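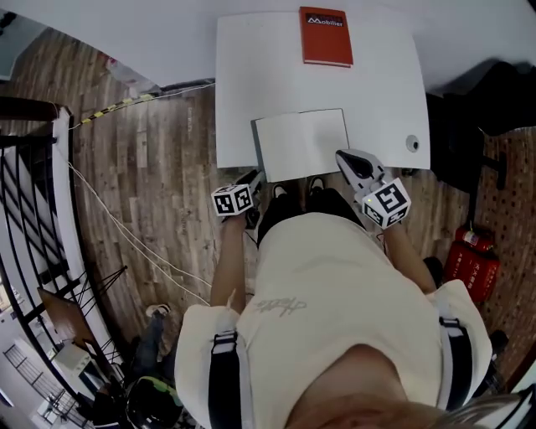
Does anyone still need to iron their shirts?

Hardly anyone does, I think, outside weddings, funerals and a few very stiff offices.

I gave up in January. I'd been ironing since I was 13, when my mum decided I was old enough to be trusted with something hot, and I carried on every week of my adult life without once asking what it was for. Then the iron died halfway through a sleeve. It was a Dridel, a heavy old thing with a cord that had gone stiff, and I went to work with one smooth arm and one crumpled one. I waited all day for a remark. The only comment I got was about the biscuits I'd brought in.

So I didn't replace it. I meant to, I even had one picked out (29 quid, far too many steam settings), but the weeks went by and the shirts came off the airer and onto me and life carried on much as before.

I know some people love ironing and I'm not coming for them. My friend Ruoxi Lu does hers late in the evening with the radio on and says it's the calmest bit of her week. Fine! If it's a pleasure, it's a pleasure, same as baking your own bread when there's a perfectly good loaf in the shop. What bothers me is the rest of us, who grumble through it and would feel a bit grubby if we stopped. A clean shirt with creases in it is a clean shirt. I don't know how we got the two muddled up but we did, and I can still hear my gran saying "look at the state of him" about a man on the bus who had plainly just washed everything he had on.

And it falls unevenly, doesn't it? In my parents' house my dad wore five ironed shirts a week and my mum ironed five shirts a week, and I don't remember that ever coming up for discussion. When people say standards are slipping, I do want to ask who was holding them up, and whether she got a sit down afterwards.
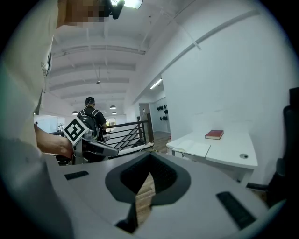
Light cream shirt, seen close up.

I will admit you have to change how you buy clothes a bit. Crisp white cotton with a hard collar looks dreadful if you leave it alone, there's no getting round that. Loose things are kinder. So is anything cream or oatmeal or that vague porridge colour, where a crease just looks like part of the cloth. Linen gets away with murder. I gave two of my stiffest collars to the charity shop and felt lighter all the way home.

You also have to hang things up straight away, which I'm bad at. A shirt that's been shaken out hard and put on a hanger while it's damp will do nicely. A shirt left in a ball in the machine overnight will not, and I've worn a few of those too and kept my cardigan on until home time.

My brother thinks this is all laziness dressed up as a philosophy, and he may have a point about the laziness. He irons his jeans, though, with a line down the front, so I take his views on the matter with a pinch of salt. He's offered me his spare iron twice now. I said I'd have it for the next wedding, and he said the next wedding is his, and would I please bring a shirt round the night before so he can do it himself.

I've said yes. He can do the trousers as well if he likes.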